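**Getting old stains out of a grey storage bin?**

**Imke Kröger**

We use an open grey bin on a wooden table as the catch-all for odds and ends, mostly cans for recycling and whatever gets left lying about. The floor of it is now scratched and stained. I've tried washing-up liquid and hot water, left in for 25 minutes, and it made little difference. 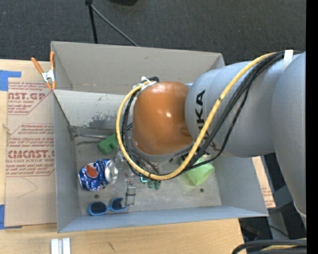 I don't mind the scratches, but I'd like the marks gone before I put anything decent back in. Is there something stronger that won't make the surface worse? A new one is possible, but the shop in Prumville only sells them in packs of 3.

*Posted 19th October*

---

**Hayley Marsden**

Take everything out first, sunglasses included – they'll only pick up more scratches in there. Then mix bicarbonate of soda with a little water, spread it over the stains and leave it for six hours. Rub with a soft cloth and rinse. Don't use a scouring pad, as dirt settles into the grooves and you're back where you began.

Dents in cans don't matter for our recycling, but drain them before they go in. Most of my stains were old cola.

---

**Bosov**

just put newspaper in the bottom. done that since February, change it when it looks bad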